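Vestska Wallet: Set-up Guide
Section 4. Connecting a wallet to your Promia account

Last revised 6 Jul 2023

Use this section once you have installed the Vestska browser extension and confirmed your email address. If you have not done either of these, go back to Section 3. You will need your Promia username, a phone that can receive codes, and a pen and paper.

Note: The steps are the same for personal and business accounts except where marked. Business accounts need an administrator to sign in for steps 8 to 11.

4.1 Create the wallet

1. Click the Vestska icon in the browser toolbar. If the icon is hidden, open the extensions menu and pin it.

2. Choose New wallet. Do not choose Restore unless you already have a recovery phrase from an earlier set-up.

3. Enter a password of at least 12 characters. The password locks the extension on this computer only. It does not protect the wallet on any other device, and Promia support cannot reset it.

4. Write down the recovery phrase in the order given. Check the spelling of each word before you click Next. 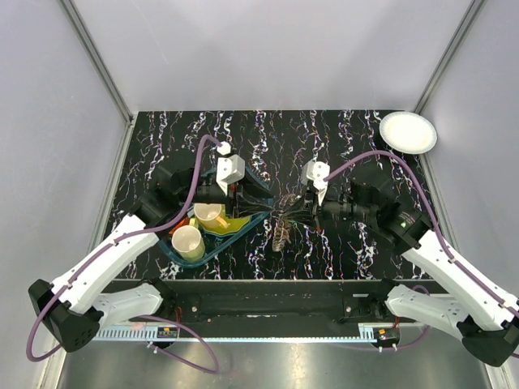
5. Type in the words the extension asks for. If you make three mistakes the phrase is thrown away and you are given a new one. Destroy the first piece of paper so that the two do not get mixed up.

CAUTION: Anyone who has the recovery phrase has the wallet. Do not photograph it, email it to yourself or keep it in a notes app. Promia staff will never ask for it, by phone or in chat.

6. Give the wallet a name. The name is shown to you and to other members of a business account. It is not written to the network and can be changed later under Settings > Wallets.

7. Wait for the status line to change from Syncing to Ready. On a slow connection this can take several minutes. You can use other tabs in the meantime but do not close the browser.

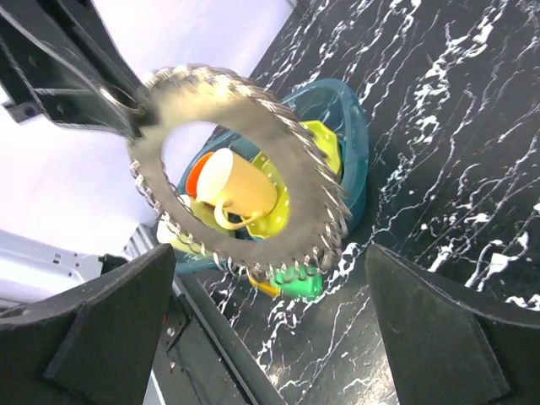

4.2 Link the wallet to Promia

8. Sign in to Promia in the same browser and open Account > Connected wallets. Click Add.

9. Choose Vestska from the list. A request opens in the extension. Check that the address bar shows the Promia site you signed in to, then click Sign. Signing is free and moves no funds.

10. Enter the six-digit code sent to your phone. If no code arrives, wait for the timer to reach zero before asking for another. Asking early cancels the first code.

11. Business accounts only: pick the members who may use the wallet. For each member choose View, Pay or Manage. In the sample account used in this guide, Teresa Jabłońska has Manage, Remigiusz Domański has Pay and Barbara Mazurek has View. At least one person must have Manage at all times.
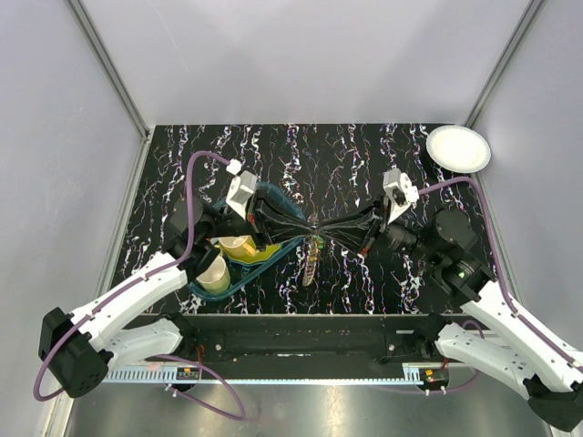

Vestska set-up guide, Section 4

4.3 Set spending limits

New wallets have a daily limit of 40 tokens. Payments over the limit are held, not refused, and appear under Pending until a member with Manage approves them. Held payments lapse after two days and the tokens go back to the balance.

12. Open Limits and enter a daily figure. The limit resets at midnight UTC, so during British Summer Time the change comes at one in the morning.

13. Tick Apply to apps if you want the limit to cover payments started by connected apps as well. It is off by default in wallets created before February.

14. Click Save and sign the request in the extension. The old limit stays in force until the status line reads Ready again.

4.4 If something goes wrong

Error 306: the extension and the Promia site are set to different networks. Open the extension, click the network name and choose Main.

Error 378: the signing request timed out. Close the request and repeat step 9.

Error 1442: the wallet is already linked to another Promia account. Remove it from that account first. If you no longer have access to the account, contact support and have the public address ready.

Extension does not open: some ad blockers stop the request window. Allow pop-ups for the Promia site and reload the page. If you use the Brakgate filter, update it to the current version before you try again.

Balance shows zero after linking: click Refresh once and wait. The balance is read from the network, so linking and unlinking the wallet has no effect on it.

Note: Removing a wallet from Promia does not delete it. It remains in the extension and can be linked again by repeating steps 8 to 10. Member permissions are not kept and must be set again.

Questions about this section go to Urszula Krawczyk on the documentation desk. For account problems use the Help form inside Promia and quote the error number.

Next: Section 5. Sending and receiving tokens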